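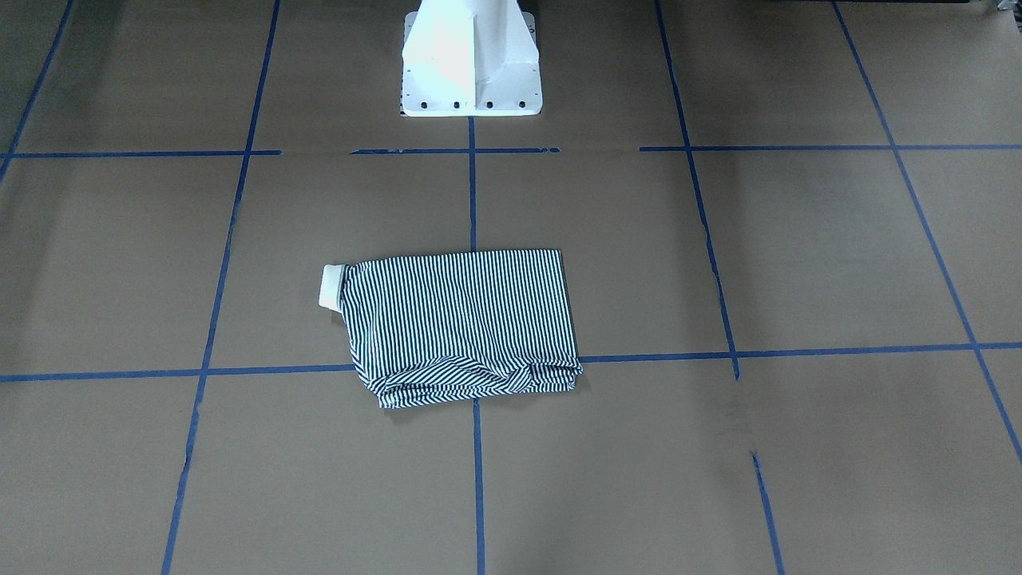 Brown paper and blue tape, the cloth in place.

The Folding Room
A short story

The Office of Household Linens at Ganthorpe received the deposit registered as 3480 on April 19, 2019. The sender was given as Bảo Khổng, of Stitley. The contents were entered as one striped cloth, blue and white, with a white hem. Under "purpose of the article" the sender had written: "Please fold it the way it was folded."

The form was passed to Phong Khương, Senior Examiner, who had been with the Office long enough to remember when the paper in the Folding Room was white. It was now brown, and divided into rectangles with blue tape. The rectangles were referred to in the Office manual as fields. An article was to be placed in a field, examined, folded and removed. The manual made no provision for an article that lay across a line, although most of them did.

The Senior Examiner read the form twice and wrote to Stitley for clarification. Which fold was intended? The Office recognized the Skuria fold, in which the hem is turned inward and the stripes meet, and the La fold, in which they do not. A sender was entitled to either.

The reply came in May. It was written on the back of the Office's own letter.

"I do not know the name," Bảo Khổng wrote. "My mother kept it in the drawer beside the stove. When she took it out it opened by itself, all at once, and when she put it back it was small again. I have had it for a year and I can only make it large."

There was no procedure for this. The Senior Examiner signed the key book and went down to the Folding Room.

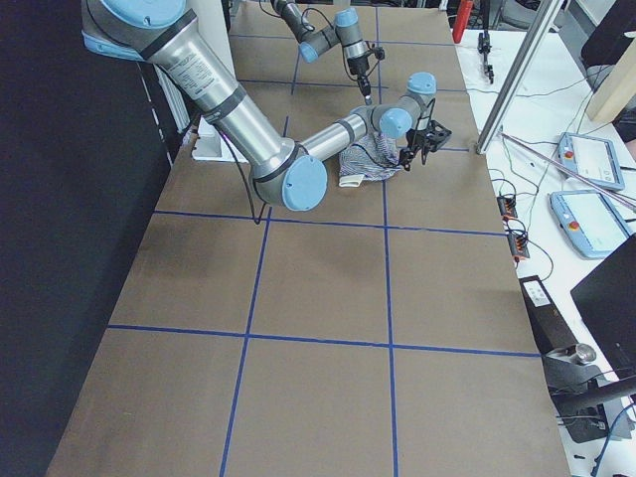

The cloth had been entered as "crumpled" by the intake clerk, and the Senior Examiner saw no reason to amend the entry. The white hem had turned over on itself at one corner. It was a small fold, of the kind that is pressed out in the first minute of an examination and not recorded.

The Senior Examiner did not press it out. Under a good lamp the crease proved to be old. The threads along it had worn pale, and beside it ran a second crease, fainter, at an angle that neither Skuria nor La would have permitted. A third led away from that. Whoever had folded this cloth had begun at the corner and not at the edge, and had gone on doing so for years.

The examination took the whole of the afternoon. Each crease was allowed to close where it wished to close. Twice the work went wrong and had to be opened again to the corner. Toward evening the cloth drew in and became a square that could be held in one hand - and when it was lifted by the hem it opened, all at once, across the paper and over the tape.

The report ran to 245 words, of which the greater part concerned the corner. It was filed under a new heading, the Stitley fold, and page 321 of the manual was reprinted to include it. A copy was sent to Bảo Khổng with the cloth, folded, and a sheet of instructions in the Senior Examiner's own hand.

The receipt was returned to Ganthorpe nine days later. It had been signed in the proper place. In the space for remarks the sender had written that the drawer had been cleared, and that the cloth was in it.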